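Packing board games for mail trades: boxes, corners, who pays
Tabletop Swap Forum > Trading & Shipping > General

barkden_bob
Posted April 20, 2024

I have now received my third crushed copy of something in a row, so I'd like to reopen the oldest argument on this forum and ask how people are packing their games. The latest was a copy of Lamum, second printing, the one with the good insert. It arrived in a box exactly the size of the game. Not close to the size. Exactly the size, so that every corner of the shipping box was also a corner of my game, and they met the world together.

The seller's position is that it "left here perfect." I'm sure it did. So did the Titanic.

What I want is a standard we can point to in the trade rules. Right now they say "pack with reasonable care," and we have all met each other.

meeplemonger
My method, refined over 128 trades with two damage claims, one of which was a dog:

Bag the game in plastic. Painter's tape only, never packing tape on the lid, and if you put a rubber band around a box with a linen finish I'll find out where you live (it's on the label). Then two inches of padding on all six sides. People do the bottom and the top and forget that there are sides. Then a box that is bigger than you think, and tape the seams in an H. 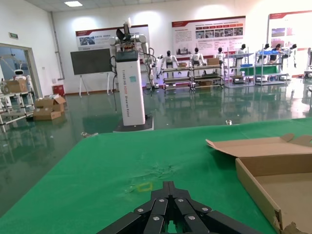

The two inches matter more than what they're made of. I've used kraft paper, old towels and on one occasion a pair of pajama pants the recipient declined to send back. Crumple the paper hard. If you can press the flaps down with one finger there isn't enough in there.

Ultari_Prime
Two inches all around on a big box game puts you into the next price tier at nearly every carrier. I'm not paying that to protect a twelve dollar auction game with a bent corner it already had.

I do one inch and cardboard corner guards. You cut them out of cereal boxes. Never had a complaint.

barkden_bob
You sent me the Leclerc expansion in February, Ultari. I complained. There were messages.

Ultari_Prime
That was a question about the condition grade and I answered it.

barkden_bob
The question was "why is it shaped like that."

lleucu_m
Hi, Lleucu Maddocks here, I run the spring math trade. Can we please not relitigate Leclerc, it has its own thread and the thread is locked.

On the real topic, I'd vote for reused boxes being allowed but with limits. A box loses strength every time it gets folded, and once the creases go soft it's done. Press along the fold with your thumb. If it feels like a towel, recycle it. I get that new ones cost money, but a bundle of 10 mediums split between two people is less than one refund. I also like a box with the flaps still attached on all four sides. You would be surprised how many arrive with three. 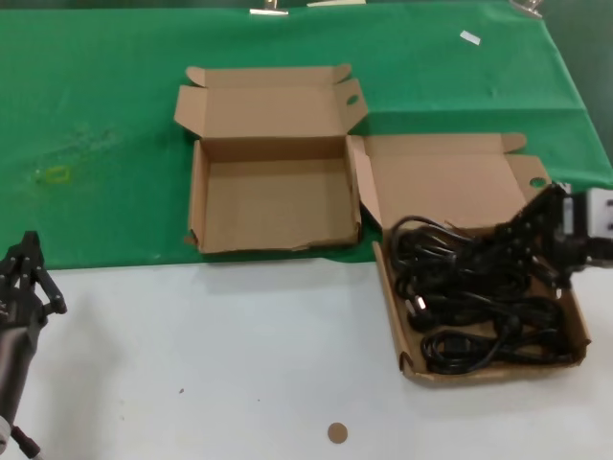
Open box on the green cloth, nothing in it.

And please open it out and look in the bottom before you load it. Last April somebody in my group mailed off their own spare house keys.

meeplemonger
Agree on the thumb test. Disagree on four flaps. Three and a sheet of flat cardboard across the top is stronger than four tired ones, and I'll die on this hill, well packed.

slowroll
Lurker with 535 games and a spouse who knows the number. Can somebody explain why we don't just insure everything? You'd think that settles who pays.

lleucu_m
Because the carrier will ask for photos of the packing, and if the padding is thin they deny the claim. Then the two traders are back here arguing, only now with a form. Insurance is fine. It doesn't replace the padding.

Also take your pictures before you seal it. I mean of the item in the box with the flaps up. Everyone sends me a lovely shot of the label.
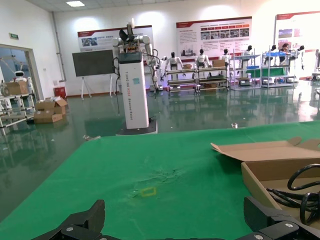

For the rules text I'm thinking: two inches for anything valued over the forum's big-item line, one inch plus corner guards under it, packing photos kept until the other side confirms. Sender pays if there are no photos. Ultari, can you live with that?

Ultari_Prime
I can live with it if "corner guards" includes cereal boxes.

barkden_bob
Double thickness.

Ultari_Prime
Fine. Do you know how much cereal that is

slowroll
What about peanuts? The foam kind. I have a garbage bag of them in the garage and was hoping to make them other people's problem.

meeplemonger
No.

lleucu_m
No. They shift, the game sinks to the bottom, and then I'm finding them behind the radiator in August. Draft wording goes up in the rules section this week, keep comments under 500 words please, and I'm looking at one person in particular.

barkden_bob
I'll need two posts.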